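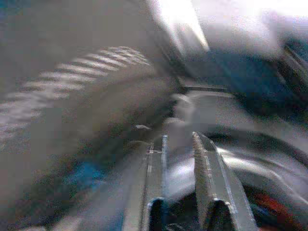 Gripper with two metal fingers.

Mellwood Gallery Programming Group
Minutes, 22 Dec 2021

Minutes of the October meeting were approved with one correction: the Kaewkla loan is for 35 prints, not 53.

Kaewkla prints
The loan agreement is signed. Framing will be done in-house. The lender wants light levels kept low in the east room, and the blinds there need repair before hanging starts. Wall labels are still in draft. The group asked for shorter ones.

Hitinetti sculpture show
Two floor pieces are too heavy for the upstairs room and will go by the front entrance. Clatovach quoted $450 for crating and return shipping. Approved. The insurance form has not come back from the artist's studio. A reminder will be sent.

Opening reception
Capacity stays at 60. Members book first. No hot food. The group discussed a live music request and put it off to the next meeting.

Storage
The flat files are full. Agreed to buy 3 more drawers and move the old posters to the basement.

Other business
The website still lists summer hours. To be fixed this week.

Meeting closed. Date of next meeting to be sent by email.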